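Re: [arm-users] Second arm for the laundry work: what to put in the budget
From: Kieran Tindall
Date: April 11, 2020

On the budget for the second arm, the person at Wornport wrote:

> We have the quote from Davura for the arm itself and it is close to
> what we expected. Before I send the request up I need to know what
> else to put on it. Last time we bought an arm and then spent the
> rest of the year asking for small amounts, and I don't want to do
> that again. The job is opening and closing front loaders, then
> loading and unloading. Do we need a second set of fingers? Is the
> wrist camera worth buying from the arm maker? And do we need to buy
> a washer, or can we get by with a mock-up door?

I can answer most of that from our own setup. Prices are what we paid, in dollars, before tax. Yours will differ depending on who you buy through.

1. Fingers. Yes, buy a second set with the arm. Ours are metal and the tips take most of the abuse. A spare pair with brackets came to 736 from Krajčí. We ordered ours separately and paid freight twice. If you can get them on the same order, do that. Ask for the drawings too, so your own shop can make a replacement bracket if one bends.

2. Camera. We bought the small wrist camera on its own and made the mount ourselves. The camera and two cables were 1,069. The arm maker's version costs more and is the same size for practical purposes. Put both cables in the request. They flex every time the wrist turns and the first one will go.

3. Stand and base. This was the line we left out altogether. The base plate, bolts and a day of a machinist's time were 1,248. Warnon quoted less, but their plate had the wrong hole pattern and would have needed redrilling. Check the pattern against the arm manual before you sign anything.

4. The washer. Buy a real one. We started with a mock-up door and it taught us very little about the latch or the gasket. A used machine is fine and doesn't have to be plumbed in for door work. Get one with a round door of dark glass if you can, since glossy dark glass is harder on the camera than a pale door and you may as well plan for it. Leave room for the fingers to open wide next to the rim without hitting whatever else is on the floor. A bin or a stand beside the machine is a fair test of that. Look at your lighting as well: a white wall in strong light washes out while the door stays nearly black, and blinds or a lamp should have their own line in the budget.
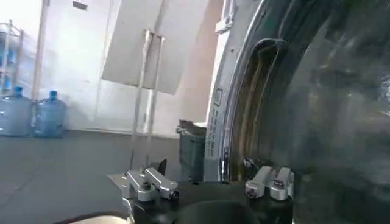 5. Small stuff. Set aside nearly 50 a month for bolts, tape, zip ties and towels. Put it in as one line called consumables, and get it approved up front. It is a small amount, but a separate request for every bag of bolts takes more time than the bolts are worth.

I haven't priced a service contract for the Davura arm. If anyone on the list has one, please post what it covers and whether the wrist is included. We would be looking at renewing in October.

Kieran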